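Kitchen robot method scores well, in a kitchen that does not exist

Mon 31 July

A robotics group at the software firm Stedico says it has found a cheaper way to teach a robot arm to handle household objects it has not met before. The results are decent. Whether they mean much outside a computer is another question, and the paper spends less time on it than it might.

The method, called Sabatier, is a training recipe for simulated arms. The arm is given a small set of worked attempts at picking things up and putting them down. The software then shuffles the room: the objects move about the worktop, the viewpoint shifts, and the arm tries again. Attempts that the scoring program marks as good go back into the training set, and the rest are thrown out. Lead author Afonso Nogueira says this lets the team get by with 200 worked attempts per task, where its own earlier system needed far more.

All of the work takes place in a rendered kitchen with a marble counter, where the arm has to deal with glassware and bottles while fruit and other clutter lie close by. 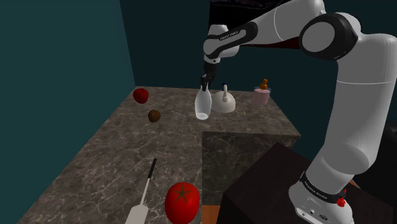
What the figures say

On tasks where the arm had trained with the same type of object, Sabatier succeeded in 76 per cent of trials. With types of object it had not trained on, that fell to 44 per cent. The press notice leads with the first number. The second turns up well down the page, although it is the one that speaks to the claim about unfamiliar objects.

Each result is an average over 3 training runs, which is common in this field but thin. The paper gives the spread between runs for the first figure and leaves it out for the second. Nogueira told us the missing numbers would be added to a revised version.

There is also the matter of who is keeping score. A trial counts as a success if the object ends up within a set distance of its target and stays upright for a moment, and the same kind of check decides which attempts are kept for training. A system taught with one yardstick and then measured with it will tend to look good. Knocking into something else on the counter carries no penalty at all, so a run could send a tomato rolling and still pass.

Syahrul Gunawan, who tests warehouse arms at Zinier and had no part in the study, read the paper at our request. He liked the filtering step and said his own team may try it. He was cooler about the choice of objects. Bottles and glasses are hard for real machines largely for reasons a simulation can skip – shiny surfaces that confuse depth sensors, grip that changes with a bit of grease, and weight that shifts when there is liquid inside.

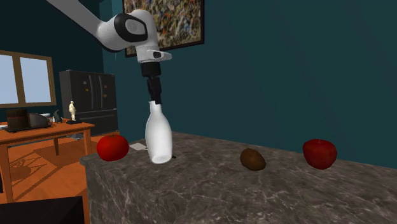

"I would want to see the same numbers with a half-full bottle," he said. "Then I would want to see them on a real bench, with somebody else doing the counting."

Stedico says bench trials are planned at its site in Prurnton, but it would not say when they will start or which tasks will be included. An earlier version of the work, shown at a workshop in April, made the same promise in nearly the same words.

The training code has been released and the scoring program has not. The company says the scoring program relies on parts it licenses from others and that it is looking at what can be shared. Until it is, outside groups can train the arm in the way the paper describes, but they will have to write their own test to find out how well it does.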